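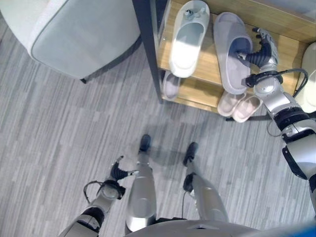

Compte rendu de visite – portes ouvertes Pokia, site de Stoltdale

Parti trop tard, arrivé trop tard, comme d'habitude. Le parking du bas était plein, il faut monter par la rampe et finir à pied sous la pluie. Novembre à Stoltdale, quoi. Accueil à 14 h, badge en papier, café tiède, un plan photocopié où l'appartement témoin est noté « zone C » alors que sur les portes c'est écrit 2. J'ai perdu dix minutes là-dedans. Je note tout ça le soir même, donc pardon pour le désordre.

Pour ceux qui n'ont jamais fait la visite : Pokia aménage des petits logements, surtout des entrées et des couloirs, pour des bailleurs et des résidences. Une fois par an ils ouvrent l'atelier et l'appartement. L'atelier ferme à 16 h 30, commencer par là si possible. Moi j'ai fait l'inverse, évidemment.

L'entrée d'abord. C'est la partie que je voulais voir, vu qu'on refait les nôtres. Un meuble à chaussures en bois, clair, couleur miel, avec un montant gris foncé qui descend jusqu'au sol. Des chaussons rangés dessus, six. Modèle ouvert, on voit tout de suite ce qui est posé. Tant mieux pour retrouver ses affaires, tant pis pour la poussière. Les chaussons du haut se prennent sans se baisser beaucoup, enfin moi ça va, je suis grand. A vérifier avec des résidents.

A côté, une assise blanche rembourrée. Très bien. On s'assoit, on se chausse, on repart. Dans notre dernier chantier on avait oublié l'assise et on l'a payé pendant deux hivers. Par contre blanc, dans une entrée... J'ai demandé si la housse s'enlève, réponse un peu vague, « selon la version ». Donc non pour certaines. A redemander par écrit.

Par terre, un tapis gris rayé. Joli, discret. Question des bords : chez nous tout ce qui rebique finit en chute, il faudra une sous-couche ou une fixation. L'animatrice du groupe parlait surtout couleurs, et derrière moi on discutait déjà du prix. Prix du meuble seul : 400 euros posé, hors transport. L'ensemble entrée complet : 700 euros. Je m'attendais à plus. Reste à voir ce qu'ils appelent « complet », la patère est en option d'après la feuille et pas d'après le monsieur du comptoir.

Remarque sur le rangement lui-même. On nous a fait le petit discours « une place pour chaque paire », les pointes du même côté, les chaussons d'invités à part. Dans une résidence, avec des visiteurs le dimanche, ça tient une semaine. Mais le principe de garder peu de paires dehors et le reste au placard, oui, je prends. Une étiquette par étagère aussi, l'idée vient d'une visiteuse et pas de Pokia.

Ensuite couloir, puis le reste de l'appartement au pas de course. La lumière du couloir s'allume toute seule, trop blanche à mon goût. Salle d'eau fermée, joint en train de sécher. Dommage, j'étais venu aussi pour ça.

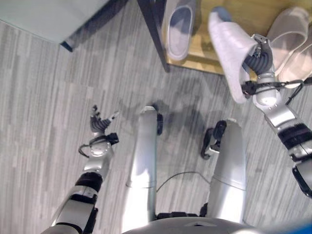 SOLS

Le sol gris aspect bois : référence Tagle 123 sur la feuille. C'est ce qui m'a le plus intéressé au final. Gris avec un veinage, pas trop marqué. Je ne sais pas comment ça vieillit, et la fiche ne dit rien du nettoyage à la vapeur. Pour mémoire, chez nous c'est vapeur tous les matins.

Point à creuser : le passage du tapis au sol dur. Pour un déambulateur c'est souvent là que ça coince. J'ai posé la question, on m'a parlé d'un profilé plat fabriqué par Plundale, livrable en gris ou en alu. Pas d'échantillon sur place. On doit m'en envoyer un – à relancer si rien dans quinze jours.

Bruit : difficile à juger avec un groupe entier qui piétine. Il faudrait y retourner au calme, en semaine, avec une canne et un chariot de linge.

ATELIER

Dix minutes chrono, arrivé juste avant la fermeture. Découpe des étagères, ponçage, odeur de sciure partout. Les chants sont repris à la main, bonne finition sur les pièces qu'on a pu toucher. Le délai annoncé est de huit semaines, plutôt dix en fin d'année. Les chutes partent à un centre de loisirs du coin, un carton entier attendait près de la porte.

A RETENIR

Meuble à chaussures : oui sur le principe, demander la profondeur exacte, notre couloir B est étroit.
Assise : oui, mais housse lavable et pas blanche.
Tapis : seulement si fixé, sinon on s'en passe.
Sol Tagle : demander la fiche technique complète et deux lames d'essai.
Profilé Plundale : attendre l'échantillon avant de chiffrer quoi que ce soit.

Pratique : venir en bus, l'arrêt est juste devant la grille. Prévoir des chaussures faciles à enlever, on se déchausse pour l'appartement et on fait la queue pour les surchaussures. Buffet correct, plus de quiche à mon arrivée. Les catalogues sont au fond à gauche après le comptoir, j'en ai pris trois, ils sont au bureau sur l'armoire basse.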